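Split-fountain printing

Split-fountain printing, also called rainbow printing or rainbow roll, is a way of printing two or more colors from a single plate in one pass through the press. The inks are placed side by side in the ink fountain, the trough that feeds the rollers. As the rollers turn they also move from side to side, and the inks mix where they meet. The printed sheet shows a smooth change from one color to the next. The method has been used for posters, handbills, tickets, labels and security paper.

Process

On most presses a plain fountain runs the full width of the rollers. For split-fountain work the printer sets dividers into it and fills each section with a different ink. Dividers can be metal, wood or stiff card, shaped to sit closely against the fountain roller. Some printers leave them out and rely on stiff ink that does not flow much.

The width of the blend depends on how far the rollers travel sideways. A long travel gives a wide, soft change of color, and a short travel gives a narrow band. On presses where the travel can be adjusted, it is usually reduced for this kind of work so that the separate colors last longer.

The colors always run in stripes in the direction of the roller's turn. A blend from left to right can be changed to one from top to bottom only by turning the plate and the paper.

Inks

Neighboring inks need to give a usable color when mixed. Yellow beside red gives orange, and yellow beside blue gives green. Pairs such as red and green turn brown in the middle and are less often chosen. Inks of the same make and stiffness are preferred, as a thin ink will creep under a thick one.

In a long run the blend spreads outward and the colors become dull. The press is then stopped, the rollers are washed and the fountain is filled again. On small presses this may be needed several times in a run of 1000 sheets. The first and last sheets between washes can look quite different from each other, and sets of prints from the same run rarely match.

History

Blended color was already used in the 19th century, first in wallpaper and fabric and later in letterpress posters. It gave small shops a cheap way to make a sheet look like multicolor work, with only one plate and one pass. Boxing, fair and concert posters of the mid-20th century often have a blended background with large black type printed over it in a second pass.

The method was taken up again by poster artists in the 1960s. A related form in screen printing, where the inks are poured side by side on the screen and pulled with one squeegee, became common at the same time.

The Wuvutia posters

A well-known local use is the set of dance hall posters printed in Wuvutia by Botond Mészáros for the Villa, a hall on the edge of the town. Mészáros worked on a Luvemier flatbed press and used one background block, which ran from yellow at the top through orange to deep pink. The names of the bands were added in black in Wavel, a heavy wood type of which the shop owned a single size. Letters that the shop was short of were made up from others, and the W in many of the posters is an M turned over. Most runs were of 100 sheets. A set of 40 is kept in the town library, where 10 are on display each December.

Current use

Split fountains are still used in letterpress and screen printing studios. Banknotes, checks and certificates use a more exact form of the method, in which fine lines change color along their length. The change is hard to copy with ordinary printing in dots.

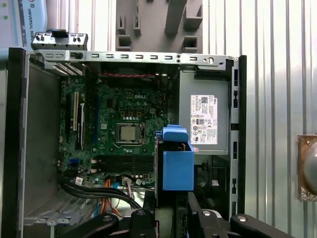 In design software the same look is made with a gradient fill, which can run at any angle and does not change over the length of a run.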